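My grandmother's bread, second try

31 May 2018

In March I promised to write down how my grandmother made her bread, and only now I sit down to do it. She never used a recipe. She said the dough will tell you, but to me it told nothing for many years.

The flour here in Mokemdale is stronger than the one I grew up with, so it drinks more water. I use 252 grams of water and 4 grams of salt, and I let the dough sleep in the kitchen for 7 hours. My neighbor Magdalini says this is too long — maybe she is right, but her kitchen is warmer.

The crust is still too pale. Next time I will leave it longer in the oven, and I will write again when I have tasted the difference.

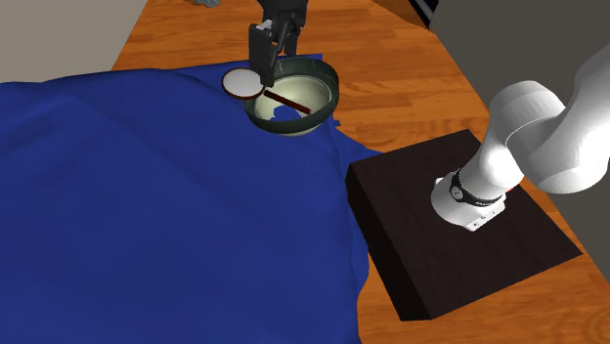
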